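Community Help > Work and Employment > Laboratories

Robot arms doing our bench work, what happens to our grades?

Posted by Gion Wieser, 25 June 2023

I work in the testing lab at Mullamgate. There are seven of us on the bench, mostly pouring, moving glassware and filling spot plates. In July the arms start doing part of the day shift, and our manager says the job title will change to "cell operator" on the same pay. Has anyone been through this? I'd like to know what the day is like afterwards, and whether I should sign the new job description now or wait. Pictures of the work are at the bottom of my post. 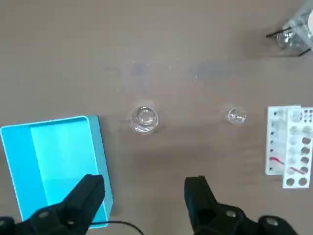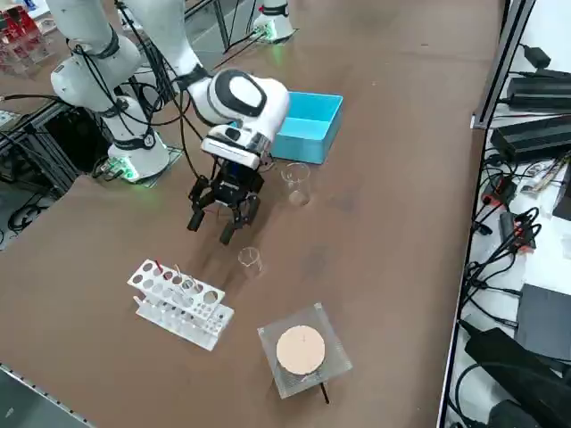
Small glassware and the arms at our bench, Mullamgate.

Pirmin Schwaiger

We went over two years ago at Dromis. Don't sign until you have it in writing who is responsible when a run goes wrong. In our case the first version said the operator was, even for runs left going over lunch, and it took the union rep a month to get that line out.

As for the day, there is less pouring and far more setting out. Everything has to go back in the same place or the arm reaches for the wrong spot. My wrists are better. I do miss talking across the bench — you end up watching a screen on your own for long stretches. Ask for rotation, so that each person still gets some hand work every week. Two of ours lost the knack and had to be retrained when the system was down.

Also ask about training hours. Ours were meant to be paid and some of them weren't.

Naqvi

Same pay for more responsibility is a regrade in my book. We got an extra 2,000 a year, but only after asking for the job to be evaluated again.

purkell57

depends on your contract, read it. ours just came in one monday and that was that, still doing the same washing up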